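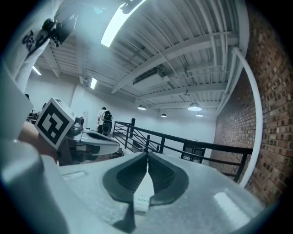
According to one visitor to the Arketti open day, the robots were fine but the coffee line needed automating first. She had a point, and we return to it under scheduling.

Posted in: Textbooks > Robotics Basics
By the Asard Editors | December 23, 2021

Chapter 6. Showing the Work

A demonstration is a test with guests. Tilludow, the Arketti workshop, let in 200 of them one February, and 47 left questions on cards. Most asked when the machines would do laundry. This chapter covers what a grip is, and why it tends to fail in company.

This site uses cookies. Accept | Settings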